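**Progress report to Dodo, August: hand-held gripper collection, Jornden site**

Collection is behind plan. We had expected 2342 accepted episodes by the end of the month and we have 800. Most of the shortfall comes from one fault, described below.

**The fault**

In the second week the reviewers at Dai began rejecting episodes where the recorded finger opening did not match the video. The log showed the fingers closed while the object was still loose between them. We pulled the grippers from the tables and checked the pads, the finger travel and the position sensor on each one.
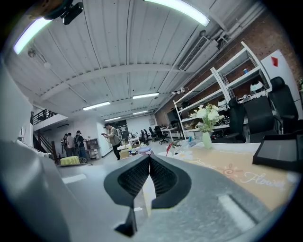

Grukavley's reply came the next morning and said the pads were unlikely to be the cause, that we should look at the sensor magnet, and that any unit with more than 5 hours of table work since its last calibration should be treated as suspect until it had been measured.

We measured all of them against a gauge block. On the bad units the magnet had crept in its seat, so the zero point moved a little with every hard close. Software did not flag it because the readings stayed within the allowed range. The start-of-shift check only tests full open, where the error is smallest. That check was ours and it was too weak.

We rejected 68 episodes outright. Almost all of the rest from that week can be kept if the opening is recomputed from the video, and Dai has agreed to accept them on that basis.

**Changes made**

- Magnets reseated with adhesive on every unit.
- Check at full open and full close before each shift, and again after the midday break.
- A unit that fails either check is tagged and goes back to the bench the same day.

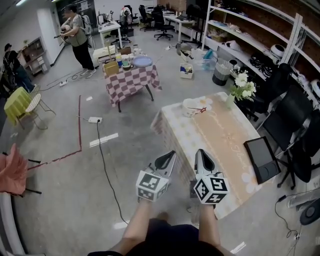

Table setting tasks have restarted under the new check. Two-handed episodes are the slowest to recover, as both grippers have to pass before an operator can start, and a single failure holds up the pair.

**Still open**

We do not know how long the adhesive will hold. Grukavley is preparing a revised seat with a retaining lip, but we have no delivery date. There were no injuries, and the fault has no bearing on operator safety.

We ask Dodo to move the next milestone back by one month. The budget is unchanged.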